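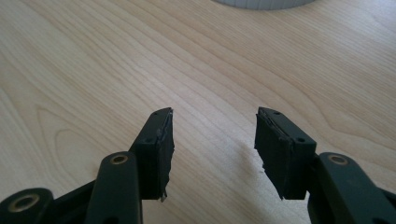

Mesa de madera clara con acabado suave.

Consejos para preparar la casa antes de la tasación

Cuando se pide una hipoteca o se va a vender, el tasador pasa por la vivienda y la visita suele ser corta. No mira la decoración, pero sí el estado general, y hay arreglos baratos que conviene tener hechos.

Cocina y baño
Cambie la silicona de la encimera, el fregadero y la bañera si está negra. Retire la vieja con un cúter y un rascador, limpie con alcohol, deje secar y aplique el cordón nuevo de una sola pasada. No use el agua hasta el día siguiente.
Un grifo que gotea casi siempre necesita una junta o un cartucho. Cierre la llave de paso, desmonte la pieza y llévela a la ferretería para comprar la misma medida.

Puertas y ventanas
Si una puerta roza, apriete primero los tornillos de las bisagras. Cuando el agujero está pasado, rellénelo con palillos y cola blanca, corte a ras y vuelva a atornillar al secar. Para las persianas atascadas, revise la cinta antes de abrir el cajón.

Paredes
Tape los agujeros de tacos con masilla, lije con grano fino y retoque con la misma pintura. Las manchas de humedad no se tapan sin más: busque el origen y guarde la factura de la reparación.

Muebles y suelos de madera
Paño de microfibra apenas humedecido, siempre en el sentido de la veta. Los cercos de vasos en una superficie barnizada pueden salir con un poco de vaselina, dejada toda la noche y retirada por la mañana.

Papeles
Tenga a mano la nota simple, el último recibo del IBI, el certificado energético y el plano si lo conserva. Si cerró una terraza o movió un tabique, añada la licencia.

Presupuesto
En un piso de dos dormitorios gastamos 200 euros en material, sin contar la pintura del pasillo. La bombilla fundida del trastero también cuenta, cámbiela.

Texto: Marwan Hakim
Actualizado en febrero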